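Room Turnaround Operative, Skirwood site
Plavon Serviced Lodgings
Posted 2019-11-06
Ref. 1408
Share 4 | Comments 0

Plavon lets furnished single rooms on short stays at two sites, Skirwood and Park. We require one operative for the Skirwood site, permanent, part time. The post covers the clearing, checking and resetting of rooms between one stay and the next. Linen is handled by a separate team and is not part of this post.

Work is done to a written room sheet. The order is fixed: surfaces, drawers, floor, fittings. Each stage is initialled before the next is started. Four rooms make up a standard shift. Rooms are released to the front desk only when the sheet is complete.
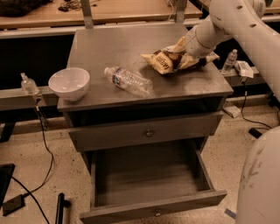 Bedside furniture takes up a large part of the room sheet and is where most errors are recorded. All drawers are to be pulled fully open, checked to the back and left open until the top has been cleared. Items left on top are sorted by type. Drinks bottles, such as the clear plastic one with the white cap, go to recycling, and a crumpled snack bag goes to general waste. Crockery is kept: a white bowl is returned to the kitchen store even if it is empty. Scuffed paint, as on the edges of the grey nightstand, is entered under code W (wear) and is not treated as damage. Loose or missing knobs are entered under code R and reported the same shift.

Personal items of any value are bagged, labelled with the room number and handed to the desk. They are not to be left in drawers.

Applicants should be able to:
- read and complete a printed form in English
- kneel, bend and lift light furniture
- tell wear from damage after training
- work alone for a full shift

Previous hotel or cleaning work is useful but not required. Training takes place at Park and is paid at the full rate. Gloves, cloths and Toltov surface cleaner are supplied. Own cleaning products must not be brought on site.

The post starts in March. To apply, send a short letter and the name of one referee to Hedvig Tangen, Room Standards, Plavon, quoting the reference above. Letters may be left at either front desk. Applications without a reference number will be returned.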